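작업장 메모 - 소형 로봇팔 사기 전에 예산부터 짜는 요령

급하게 적음. 순서 뒤죽박죽이어도 이해 바람. 과자 골라서 상자에 나눠 담는 일, 그거 자동으로 돌려보려는 작은 작업장 기준. 큰 공장 얘기 아님. 금액은 전부 만원 단위.

제일 먼저 할 일: 팔 가격 보지 말 것. 팔 가격은 맨 나중. 먼저 작업대 위에 실제로 다룰 물건을 다 꺼내 놓는다. 봉지, 작은 낱개 포장, 납작한 웨이퍼류, 각진 블럭. 카탈로그에 있는 깨끗한 시험용 나무토막 말고 진짜 물건으로. 비닐 포장은 번들거리고 구겨지고 속에서 내용물이 움직임. 견적이 여기서 갈림.

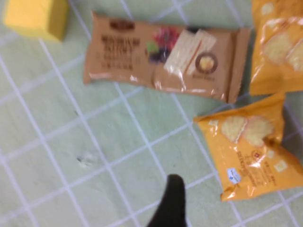 에르캄(Erkham) 작업장, 2023년 7월 31일

오늘은 그리퍼 쪽 예산만 다시 봤다. 결론은 손가락에 돈을 더 쓰고 팔은 한 급 낮춰도 됨. 우리 물건은 다 가벼움. 가반하중 큰 팔 살 이유가 없었음.

그리퍼 고를 때 확인할 것들.
- 벌어지는 폭. 제일 큰 봉지를 어느 방향으로 잡을지 먼저 정하고 잰다. 우리는 85mm짜리로 정함. 55mm짜리는 싼데 큰 봉지 잡을 때 모서리만 집게 됨.
- 손가락 끝이 교체되는지. 통짜면 닳았을 때 전체 교환. 비쌈.
- 손가락 끝 여분 가격. 본체 견적에 안 들어 있는 경우 많음. 꼭 따로 물어볼것.
- 잡는 힘 조절되는지. 과자는 부서짐. 스펀지 블럭은 눌려도 되는데 크래커는 안 됨.
- 손목 카메라 자리가 있는지. 나중에 브라켓 따로 깎으면 돈도 시간도 든다.

카메라 얘기 나온 김에. 해상도보다 셔터 속도를 보자. 팔이 움직이면 글씨가 다 뭉개짐. 포장지 글씨를 읽어서 분류할 계획이면 조명값도 같이 잡아야 됨. 색이랑 모양만으로 구분할 거면 싼 것도 된다. 우리는 후자. 여기서 꽤 아꼈음.

견적은 두 군데. 클라민(Clamine)은 팔, 컨트롤러, 기본 그리퍼 묶음으로 282. 부닉스(Wunix)는 묶음이 없고 다 따로. 합치면 더 나오는데 부품별로 교체가 됨. 자비네 페테르젠은 부닉스 쪽, 나는 아직 못 정함. 묶음이 싸 보여도 배송비, 설치비, 케이블 연장, 비상정지 버튼 빠져있는지 꼭 볼 것. 3월에 받은 첫 견적은 비상정지가 별도였음. 몰랐으면 그냥 사인할 뻔.

다음은 상자랑 작업대. 여기에 돈 쓰지 마세요. 전용 트레이 견적 받아보고 바로 접었다. 골판지 상자면 충분. 대신 요령이 있음.
윗날개는 잘라내거나 안으로 접는다. 날개가 서 있으면 팔이 들어가다 걸림.
상자 앞면에 라벨. 사람이 보고 바로 알게 큼직하게 손으로 써도 됨.
상자는 벽에 붙인다. 밀려도 뒤로 더 안 감.
작업대에는 격자무늬 깔개. 상자 원위치 잡을 때 눈금만 보면 되니까 편함. 자리 표시용 지그 안 사도 된다. 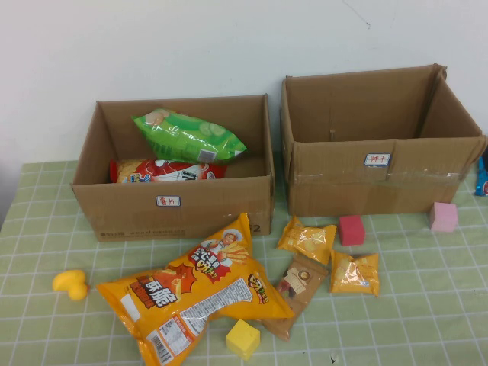

작업대 모습. 상자 2개, 바닥은 격자무늬.

크기가 섞인 물건은 꼭 같이 놓고 시험. 큰 봉지 밑에 작은 포장이 끼는 일이 진짜 자주 생긴다. 하나씩 띄워놓고 하면 성공률이 좋게 나오고, 그걸 믿고 예산 짜면 나중에 그리퍼를 또 사게 됨. 영업 담당이 데모할 때도 마찬가지. 우리 물건 들고 가서 겹쳐 놓고 시켜보면 된다. 핀 하만이 이걸 파이퍼(Pfeiffer) 전시장에서 했는데 담당자 표정이 별로였다고 함. 그래도 하는게 맞음.

팔 놓을 자리도 예산이다. 바닥면적만 재면 안 되고 팔꿈치가 도는 공간까지. 작업대가 벽에 붙어 있으면 팔은 옆이나 앞에서 들어와야 하는데, 그러면 사람 설 자리가 줄어듦. 종이로 팔 길이만큼 오려서 작업대 위에 대고 돌려보세요. 돈 안 들고 십분이면 끝. 케이블도 잊지 말 것. 팔 바깥으로 늘어지는 케이블은 움직일 때 물건을 쓸고 지나감. 케이블 정리용 밴드랑 클립은 넉넉히, 얼마 안 한다.
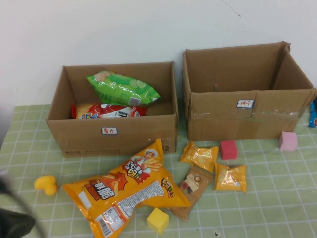 고정 카메라는 위치부터 정하고 산다. 삼각대로 며칠 써보고, 팔이 지나갈 때 뭐가 가려지는지 확인한 다음 브라켓 주문. 반대로 했다가 벽에 구멍만 두번 뚫었음. 상자 속까지 보이게 하려면 생각보다 높이 달아야 됨. 렌즈 화각도 봐야 하고.

예산표에 빠지기 쉬운 항목.
- 손가락 끝 고무 여분
- 시험하다 터지는 과자값 (우습게 보지 말 것, 은근 나감)
- 멀티탭, 접지 공사
- 작업대 보강. 책상이 흔들리면 팔 정밀도 다 소용없음
- 사람 시간. 첫 두 달은 손으로 담는게 더 빠르다. 그 시간도 비용으로 적기
- 소프트웨어 연간 사용료. 첫해 무료라고 써 있으면 둘째 해 금액을 서면으로

중고는? 팔은 중고 괜찮음. 단 컨트롤러랑 같이 나온 것만. 그리퍼 중고는 비추. 손가락 유격은 사진으로 안 보임. 직접 가서 닫아보고 흔들어봐야 안다. 카메라는 새거.

대여도 물어보세요. 부닉스는 월 단위로 되고 클라민은 안 된다고 함. 한 달 빌려서 우리 물건으로 돌려보고 사는 쪽이 마음 편함. 대여료가 구매가에서 빠지는지는 아직 답을 못 받음. 오면 여기 추가하겠슴.

조명 견적은 다음에 따로 올림.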